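May 5, 2020

Movie diary, night 5 of the sofa festival
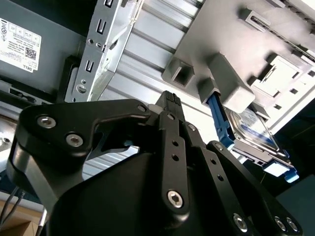

The casting news

So Itzel Olvera texted me at breakfast (all caps!) that Wolano is finally moving again, with Tiruwork Gebreyes directing. I'm thrilled, and a bit nervous too, after two writers quit and that awful teaser poster. She's keeping the 1961 setting, thank goodness, and they want to shoot in black and white if the studio lets them.

What I watched

Hamann, all 70 minutes of it, and I still can't tell you who stole the boat. Great score though! I'd watch it again just for the ferry scene.

Tomorrow

Ondik, if Itzel can stay awake past nine. She wants to do popcorn over video chat again and I said yes, but no talking during the opening credits this time.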